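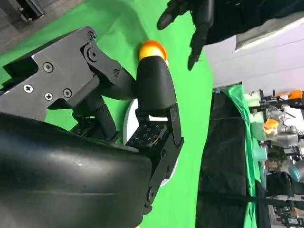 Fig. 4. Orange ball on the green cloth, white plate behind.

4. Laying the cloth and setting out the pieces

The Tinton tabletop set comes with a leaflet that promises a finished table in one minute. Allow longer, and don't believe the word "creaseless" on the packet either.

4.1 Unfold the green cloth and lay it shiny side down. If you can't tell which side is shiny, pick one. I have tried both and see no difference.

4.2 Smooth from the middle outward. Soft folds will remain. Wyss sells a weight kit for this (part 107), but a couple of heavy books left on the corners for 30 minutes do as well.

4.3 Put the plate down before any of the food. Leave 25 cm between plates if you are using more than one.

4.4 Add the small round pieces next. They roll, whatever the leaflet claims about "stay-put" shapes.

CAUTION: Small balls are a choking hazard. Keep them away from young children and pets.

4.5 Bread goes on last. A long roll with two lobes tends to tip toward its bigger end, so hold it over the plate and lower it slowly - dropping it from a height sends it onto the cloth. 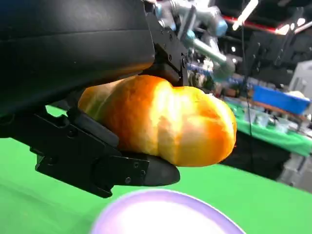 4.6 Let go only when the roll has stopped rocking. If it hangs over the rim, turn it until the heavier lobe is nearer the center.

NOTE: Sheet 1702 shows every piece in a neat ring. Treat that as a suggestion. The ring looks nice and leaves you no room to pick anything up.

4.7 To clear, work in reverse, bread first. Wipe the plate and fold the cloth along its old lines.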